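Where Do Small Things Live?

Do you have a drawer at home where everything ends up? Most families do! Keys, buttons, a tin with a lid that sticks, a case for somebody's glasses (and sometimes the glasses too, if you're lucky). Grown-ups in Plumstead call it the junk drawer, but I like to think of it as a little hotel for small things that haven't found a room of their own yet.

A bin works in much the same way, only bigger. It has a flat floor and walls all around, so whatever you put in can slide about a bit but can't roll off under the sofa. Some bins are plastic and some are metal. A metal one gets scratched on the bottom after a while, and that's all right, because scratches don't stop it from holding things.

Try this with a bin of your own. Find 5 small things with different shapes, lay them on the floor of the bin, and don't stack them. Can you see every one?
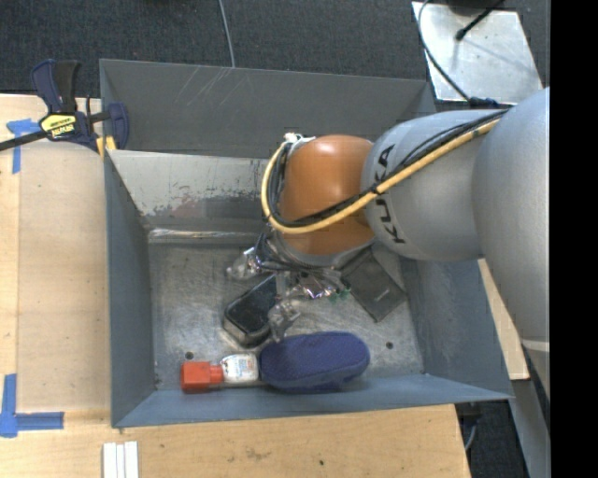 Now close your eyes and reach in. A tin feels smooth and cool, and a cloth case feels a bit rough, so your fingers can often tell you which is which before you've even peeked!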